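Two children's puzzles on a printed rug: review of the Dravitz flat board set

The Dravitz set was bought to answer a narrow question: whether a thin cardboard puzzle can be laid out, read and put away on a heavily patterned surface without the user losing track of it. The set holds two puzzles, one with a car and one with a girl in a pink dress. The rug is a separate purchase, sold by Cavance as a washable print. Both were paid for at the normal price and neither maker has seen this text.
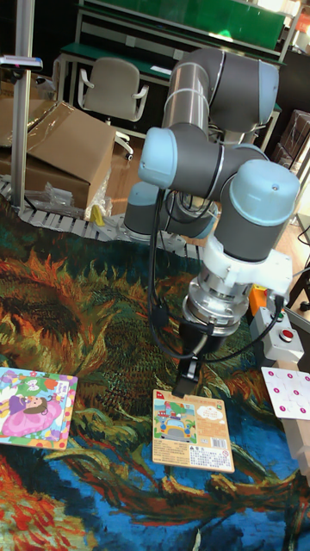 Jitaru Table Goods Group / Reviews and Notes

Published May 1, 2021

Construction

The puzzles are flat cardboard. The tan side of the car puzzle carries a small illustration, a yellow cartoon car with blue sky, along with a barcode and printed text toward the lower right. The header strip is red and the text on it is Chinese; no English leaflet came in our package, and none was needed.

The girl puzzle is the busier of the two. Its artwork fills the face, with flowers and pastel shapes set close together. For sorting purposes this matters more than the piece count. Large areas of similar color are slow to assemble, and small repeated flowers are slower still, because the eye has to check shape and print at the same time. A child who is new to puzzles should be given the car first.

Card stock is adequate. Corners are the weak point on any product of this type, and ours picked up slight softening after 2 weeks of daily handling. The printed layer has not lifted.

The rug

Cavance sells this print in one size only. The design follows a sunflower painting, with dark green, orange and red strokes and a strong band of deep blue. The colors are saturated and the print reads well from a distance.

As a puzzle surface it has one clear fault: the pattern competes with the artwork. A complete puzzle stands out well enough, but single pieces do not. A red or orange piece placed on a red or orange part of the print takes noticeably longer to find than the same piece on a plain gray mat. We repeated the search on a Vustik felt mat and preferred the felt every time. Pieces with bare tan card facing up are easier to see on the dark green part of the rug, so turning them face down before sorting helps a little.

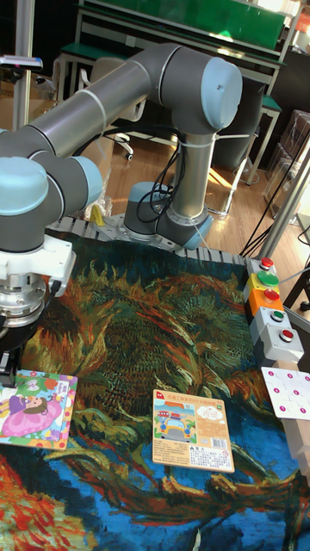

Girl puzzle at far left, on the sunflower print.

Grip is good. The rug stays where it is put on a hard tabletop, and a puzzle laid on it does not slide when a sleeve brushes past – an improvement on bare wood. Folding is less convenient. A crease left by storage takes a day to relax, and until it does, a flat board will rock slightly across the ridge. Rolling avoids this and takes no more room in a cupboard.

Lifting and handling

Thin card lying flat on fabric is awkward to pick up. The edge gives a fingertip very little purchase, and the usual method is to press the near edge down into the pile and let the far edge rise. On the rug this works. On the felt it works better, the felt being softer. On bare wood the puzzle has to be slid to the table edge first.

Adults with short nails may prefer to leave one corner over a fold in the fabric. A raised lip or a finger notch would have solved the problem at almost no cost, and Dravitz should consider one. 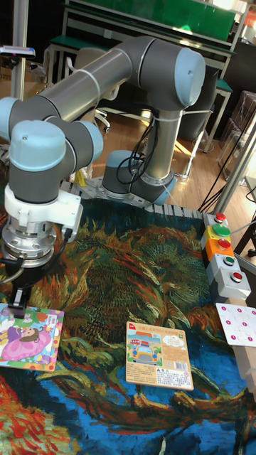
Storage is the other weak area. The set ships in a thin sleeve that tore at the seam on the second opening. We now keep both puzzles upright in a document tray, with the plain side of the car puzzle facing out. They take up very little width.

Cleaning

A barely damp cloth removes fingerprints from the printed face. Keep water off the bare card, which swells at the cut edges. The rug can go in a cold wash. Ours has been through once in June conditions, dried on a line, with no visible loss of color and no shrinkage worth recording.

Ratings, out of 5

Print quality, car puzzle: 4
Print quality, girl puzzle: 4
Card stock: 3
Ease of lifting: 2
Packaging: 1
Rug as decoration: 4
Rug as puzzle surface: 2

Buy the puzzles if the price is fair and a plain mat is already in the house. The rug is a decent rug and should be bought as one. A follow-up on the Vustik mat is planned, including the larger size.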